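Review: The Filstead Method for Two-Arm Handling of Flat Cloth and Card

Prepared by the Methods Review Panel, Toledo Laboratory
Lead reviewer: Yamila Quezada
Second reviewer: Desmond Ambrose

1. Subject of the review

The Filstead method is a training procedure for pairs of small robot arms. Its authors, Paloma Iwasaki and Otis Montoya, released it in March together with the training code, a set of recorded demonstrations and a short manual. The claim made for it is a narrow one. A policy trained by the method should be able to bring both grippers to a flat, flexible or thin item lying on a table, agree on which arm takes which side, and do so from fewer demonstrations than the usual practice of training both arms as a single large body.

The panel was asked to say whether the method is ready for use by groups within the laboratory that do not specialise in learning. We therefore judged it as one would judge any other piece of equipment: on its results, on the effort needed to install it, on the quality of its instructions and on its behaviour when conditions are poor. We did not attempt to reproduce every figure in the authors' paper.

2. How the method works

Most two-arm policies in current use take in all camera views and all joint readings at once and produce one combined command for both arms. This is simple to set up, but the policy must learn from scratch that the arms are two separate things with a shared job. Demonstrations in which the left arm leads teach it little about cases in which the right arm leads.

The Filstead method divides the work. Each arm has its own policy, and the two are joined by a short message, eight numbers long, which is passed in both directions at every control step. The message has no fixed meaning. Its use is learned during training. A second stage then swaps the roles of the arms in the recorded data, by mirroring, so that each arm sees the task from both positions.

The mirroring stage is where we expected trouble, and the manual is frank on this point. It assumes that the two arms are mounted at equal distances from the centre line of the table and that they are the same model. A cell that departs from this must be measured and the figures entered by hand.

3. Test arrangements

Testing was carried out by Jalen Ferreira in the Murau cell, an enclosed bench with both arms fixed to a single aluminium rail along the front edge. The base plates bolt to the rail, and their spacing was checked with a steel rule before each session. The item used in the main test was a thin red piece laid on the pale work surface. Its colour gives good contrast with the table, and the authors recommend strong contrast for first trials.
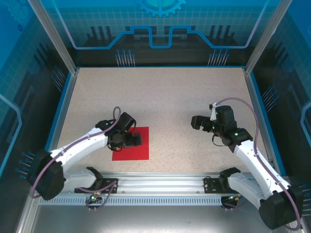

Each trial began with the piece placed by hand within a marked region given on the operator's sheet. The policy was then allowed 60 seconds to bring both grippers to the piece, close on it and hold it for the period laid down in the protocol. A trial was counted as a success only if both grippers had hold at the end of that period. Contact without a grip was entered separately. We consider this stricter than the measure used in the paper, which accepts a hold by one arm where the other is touching.

The starting position of the arms was left to the software. The operator was not permitted to adjust the piece once the trial had begun, and no trial was repeated on account of a poor start. Trials stopped by the safety limit were counted as failures.

For comparison, the same demonstrations were used to train Hukov, the laboratory's own combined policy, which has been in service on the same bench for some time. Hukov was given the same number of training steps and the same time limit. Its settings were those recommended by its maintainers.

4. Results

We ran 100 trials with each policy. The Filstead policy was clearly the better of the two on our measure, and the difference was largest where the piece was placed well to one side. In those positions Hukov tended to send the nearer arm quickly and leave the other hanging back, so that the hold was never completed. The Filstead policy was more patient. The nearer arm would commonly arrive first and wait close to the surface while the other crossed the table.

This waiting has a cost. Trials under the Filstead policy took longer on the whole, and several failures were failures of time alone, with both arms in sensible places when the limit was reached. A user who values pace over completeness may prefer the combined policy for simple placements.

Performance also fell when the piece was turned so that a corner pointed towards the operator. Montoya, to whom we sent our early findings, replied that few of the released demonstrations contain this arrangement and that a small number of added recordings should improve matters. We recorded 60 further demonstrations with turned pieces and trained again. The weakness was reduced, though a difference between square-on and turned placements remained.

We paid particular attention to the moment at which both arms are close to the piece. Two grippers working within a few centimetres of each other is the part of the task most likely to cause damage, and it is also the part for which the message between the arms was designed. When the message was switched off and the policies were left otherwise unchanged, the arms began to interfere with one another and the safety limit tripped far more often. The panel regards this as the most convincing evidence in the method's favour. It supports the authors' account of why the method works, and it was simple to test.

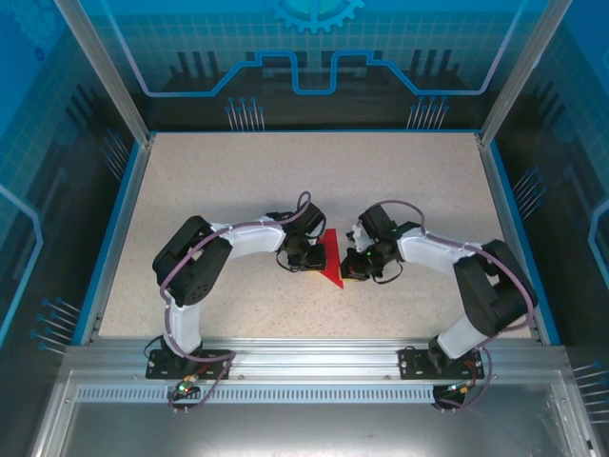

5. Installation and daily use

Installation took Ferreira the better part of a working day. The code itself caused little difficulty. Most of the time was spent on the measurement routine, which asks the operator to move each arm by hand to a series of points on the table and confirm each in turn. The routine does not save its progress. An operator who makes an error near the end must begin again, and the manual gives no warning of this.

The training run used 555 demonstrations in its first form, before our additions. It completed overnight on a single workstation. Progress is reported in a plain log file, which we found adequate, although the meaning of one of the two error figures is explained only in an appendix.

Cable routing deserves a mention. The method encourages long reaches towards the middle of the table from both sides, and the cables along each arm must have enough slack to allow them. The manual treats this in a single line. We would advise users to move both arms by hand through their full reach before the first powered trial, and to check the loop at the wrist as well as the one at the elbow.

The emergency stop behaved correctly on every occasion. After a stop, the software returns the arms one at a time, left arm first, and asks for confirmation between the two. We found this slow but have no wish to see it changed.

6. Points against

The method has been shown on flat items only. The authors make no claim beyond this and we did not test beyond it, but readers should be aware that the mirroring stage may be of little help with objects that have a definite left and right.

The meaning of the message between the arms cannot be read by the operator. When a trial fails, it is therefore hard to say which arm was at fault. Ambrose wishes it recorded that he regards this as a serious shortcoming for any group that must explain failures to an outside partner. Quezada considers it no worse than the position with Hukov, whose inner workings are equally closed. The panel did not settle the matter.

The supplied demonstrations were all made by experienced operators. Recordings made by a newcomer in our group were noticeably less useful in training, and the manual offers no advice on how to judge a recording before it is added to the set.

7. Recommendation

The panel recommends the Filstead method for use in the laboratory on flat, thin items, in cells where both arms are of the same model and are evenly mounted. It should not yet replace Hukov for general work.

Groups wishing to adopt it should allow a full day for installation, plan to add their own demonstrations for turned or unusual placements, and keep the measurement sheet with the cell. Requests for the additional recordings made during this review may be sent to Ferreira. The panel has asked the authors to let the measurement routine save its progress, and Iwasaki has confirmed that the change is planned for the next release.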